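About Horrocks

We started Horrocks in a drafty unit behind the Nemville bus station with one workbench, two kettles and far too much secondhand furniture. That was 122 customers a year, if we were lucky, and we loved every minute of it!

Amber Rudd (not the one you're thinking of – she gets asked a lot) does the painting and color mixing. Beverley Sowerby does joints, runners and anything that wobbles. Between them they can look at a sad old chest and get properly excited about what's under the varnish.

Bright color has always been our thing. Mix your top, mix your drawers, go as bold as you like – purple and orange on the same dresser is fine by us.
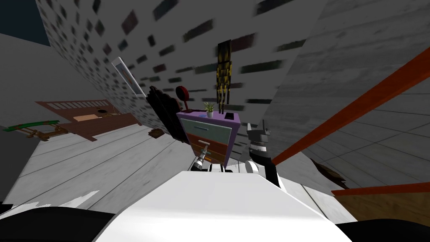 Where to find us

The workshop is still in Nemville, and we now have a second, bigger space in Canosberg with room for evening classes. Last year we finished 392 pieces across the two, and we're still hooked. Classes start again in October and beginners are very welcome (bring an apron, and a drawer that sticks if you've got one). The Canosberg door is on the yard side, next to the bike racks.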